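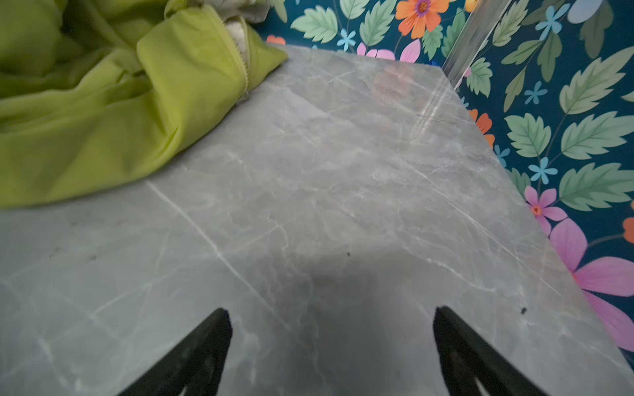 Do I need to do anything before I sort my laundry?
Just empty the pockets and close things up, and you'll be glad you did! A zipper left open will happily chew on whatever it's washed with, so when you have something like the lime-green piece with the pale zipper and the cream lining, run the zipper all the way up and turn the whole thing inside out before it goes in the bag. We at Wudton check too, but you know your clothes better than we do.

Can bright colors go in together?
Usually, yes, once they've been washed a few times. New pinks and greens we like to keep apart for the first 3 washes,
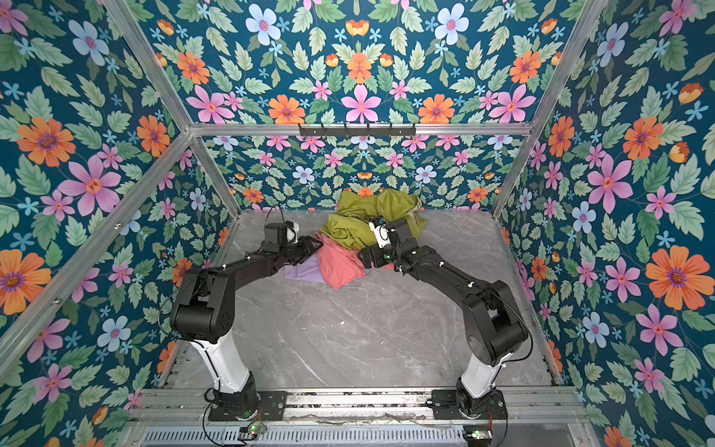

and after that they can join everybody else, on cool, with a little less soap than you'd think.

Should I fold things before drop-off?
Oh, please don't trouble yourself. A heap is fine, and we shake every piece out before it's washed anyway.

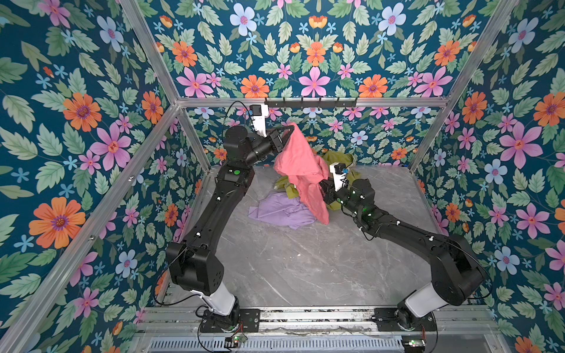 How much fits in one load?
Our Bikville shop takes up to 110 pieces per order. Bigger orders are welcome on Tuesday, with a call first.

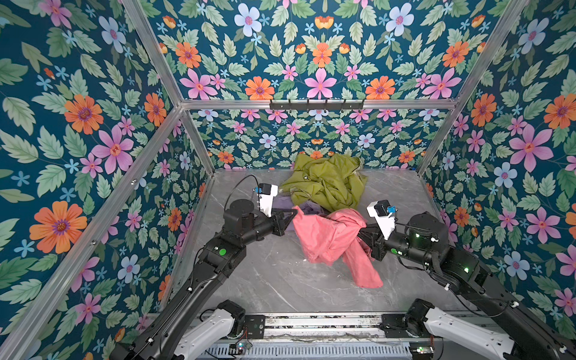
One customer wrote to ask whether lavender shirts fade faster than olive ones, as hers certainly had. Pale shades often do, we're sorry to say, so dry them in the shade.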